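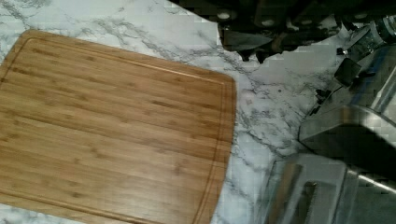

Page 1 of 4

Grovotine: Annotated Edition of the Girkden Cycle
Interim progress report to the Liao Fund, second reporting period
Prepared by Aurelia Costache, series editor

1. Scope of this report

The grant covers the editing, annotation and first printing of the five Girkden novels in a uniform paperback series under the Grovotine imprint. This report deals with work done up to the end of August. Spending is reported separately in the finance return.

2. Text

Volumes one and two are complete and have been passed for typesetting. Volume three, The Salt Regent, has been collated against the typescript held at Wivham. The collation produced 314 variants between the typescript and the first printed edition. Most are changes of punctuation or spelling. A smaller group affects meaning, including the missing paragraph at the end of chapter nine in which the ferryman gives the true name of the river. The paragraph has been restored in the main text and the change is recorded in the notes.

Volume four is at the scanning stage. The copy used is the second printing, which has the corrected map but drops the epigraph to part two. Knut Brandes is checking the epigraph against the first printing.

Volume five has not been started. Its typescript is incomplete, and the published text will be used as the base throughout.

3. Annotation

Notes are keyed to page and line and are printed at the back of each volume. Jinlong Zhong has finished the notes for volumes one and two and has drafted half of those for volume three. The limit of 50 pages of notes per volume has been kept so far. Volume three is likely to reach the limit, as it introduces the calendar of the Lower Courts and most of the invented law terms.

The shared glossary now has 189 entries. Place names follow the spelling of the first novel except where the author changed them on purpose. The two spellings of the northern capital are both kept, with a cross-reference.

4. Design and production

Wanting Wan delivered the series template in time for the volume one proofs. Body text is set one size larger than in the sample pages the Fund saw last year. The change adds two sheets to volume one and none to volume two.

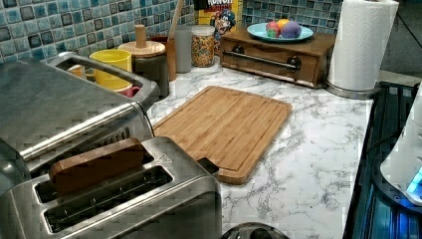
Fig. 1. Toaster oven and two-slot toaster.

The first printing remains at 2000 copies per volume. The printer has confirmed the paper stock for volumes one to three. Stock for the last two volumes will be confirmed when page counts are known.

Maps are being redrawn from the author's pencil originals. The coast map is done. The city plan is delayed, as the original shows eight gates and the text of volume two names nine. Xuelian Zeng has proposed leaving the ninth gate off the plan and explaining it in a note. A decision is needed before the volume two proofs are released.

5. Changes to the plan

The introduction to volume three was to be a single essay. It will now be split, with the part on the publishing history moved to volume four. Total length is unchanged. No change to the grant amount is requested.

6. Work in the next period

Volume one: final proofs, index, release to printer.
Volume two: first proofs, city plan.
Volume three: remaining notes, second reading of the restored passages.
Volume four: correction of scanned text, collation of parts one and two.
Glossary: entries from volume four to be added after collation.

The variant list for volume three is available to the Fund's reader on request from Jinlong Zhong.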